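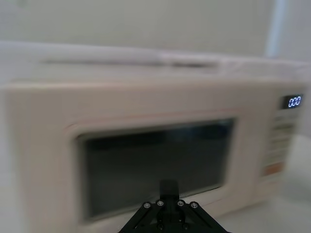
A cream-colored countertop microwave. Small ovens like this one are the subject of many letters we receive in summer.

Cedulach Tenants' Newsletter
Aug 19, 2021

Sharing one electric circuit in the old buildings

In the last newsletter we wrote a few lines about the power going off in the Ruston building, and we asked you to tell us if the same happens in your apartment. We did not expect so many answers. Most of the letters describe the same evening: the air conditioner is running, somebody warms up a plate of food, the kitchen goes dark and the refrigerator also becomes silent. Then one person must go down to the basement with a flashlight. I promised to write something longer on this matter, and I try to do it now, in simple words.

I should say first that I am not an electrician. I worked for many years in the office of a company that made switches, and I learned there to read a plan of wiring. The text was checked by the electrician of Trivmont, the company which manages our three buildings, and he corrected me in two places.

What a circuit is

The electricity enters your apartment through a panel, and from the panel it goes out in several separate lines. Each line is a circuit, and each one has its own breaker. The breaker is a small switch that opens by itself when too much current goes through the line. It is there to protect the wire inside the wall, which would otherwise become hot. Many people think the breaker is the thing that is broken, and they ask for a stronger one. Please do not ask for this. A stronger breaker on the same old wire is dangerous, and the electrician will refuse, with good reason.

In a house built today the kitchen has at least two circuits for the counter outlets, and often more for the big appliances. In our buildings, which were wired when a kitchen had a refrigerator, a radio and maybe a toaster, there is very often only one circuit for the whole kitchen. In some apartments of the Ruston building the same circuit continues behind the wall and feeds also the outlets in the living room. This explains the letter from the fourth floor, where the lamp beside the sofa goes off together with the coffee machine.

How much is too much

A common kitchen circuit has a breaker of 15 or 20 amps. With 15 amps at 120 volts you can use 1,800 watts, and for a thing that runs for hours it is wiser to stay at 80 percent of it, so 1,440 watts. The number of watts is written on a plate on the back or on the bottom of every appliance. With microwaves you have to read carefully. The big number in the advertisement is the power that goes into the food, and the oven takes from the wall quite a lot more. Look for the word "input".

Anything that makes heat takes a lot: kettle, toaster, hair dryer, iron, space heater. Two of these on one 15-amp line will almost always open the breaker, sometimes immediately and sometimes after a few minutes. Things that make light or sound take very little. You can leave the radio on.

Finding out what is on your line

You need half an hour of daylight and a piece of paper. Draw your apartment as a simple plan and put a small circle for each outlet and each ceiling light. Turn off the computer before you begin. Then switch off the first breaker in the panel, walk through the rooms with a small lamp, and try every outlet. Where the lamp stays dark, write the number 1 in the circle. Switch the breaker on again and continue with the next one. Do not forget the outlet in the bathroom and the one in the hallway, behind the door.

When you finish, tape the paper inside the door of the panel. The next tenant will be grateful -- and also the electrician, who now spends the first part of every visit doing exactly this work. We have 299 apartments in the three buildings, and until today we received a plan from only five of them. If you make one, please put a copy in our mailbox in the lobby of the Ikeda building.

What you can change without any tools

Sometimes it is enough to move one appliance. If your plan shows that the outlet by the window is on another line, put there the kettle or the air conditioner, whichever is nearer. Do not use a long extension cord for this. A cord that crosses the room under a carpet is a bad idea in every case, and a power strip does not give you more power, only more holes. A window air conditioner should go directly in the wall outlet, without a strip.

If everything is on one line, only the order of using things remains. In my own kitchen we first boil the water and then warm up the food. It costs three minutes.

When you should call

A breaker that opens because of two heating appliances is doing its job. But please call Trivmont on the same day if the breaker opens when almost nothing is running, if it does not stay closed after you reset it, if an outlet is warm to the hand or has a brown mark, or if you smell something like burned plastic or fish. Yes, fish -- some old plastic parts smell like this when they are too hot. In this last case switch off the breaker first, and if there is smoke, leave the apartment and call 911.

Also lights that become brighter and weaker by themselves are a reason to call. It can be a loose connection, and it will not repair itself.

The plan for new wiring

Many of you ask if there will be a second kitchen circuit. Trivmont received a first offer for the Ruston building, and the price is $2,164 for each kitchen, with closing the wall and painting included. According to the management this will not be charged to the tenants directly, but we have no written confirmation, and we asked for one. The offer will be discussed at the open meeting in October, in the community room of the Ikeda building. The exact evening will be on the notice boards.

The Cedulach building is a different situation, as its panels were changed during the last renovation. If you live there and have the same trouble, write to us anyway, with your floor and the time of day when it happened.

For questions on your apartment call the Trivmont office, extension 472, on weekdays in the morning. In the afternoon only the answering machine picks up.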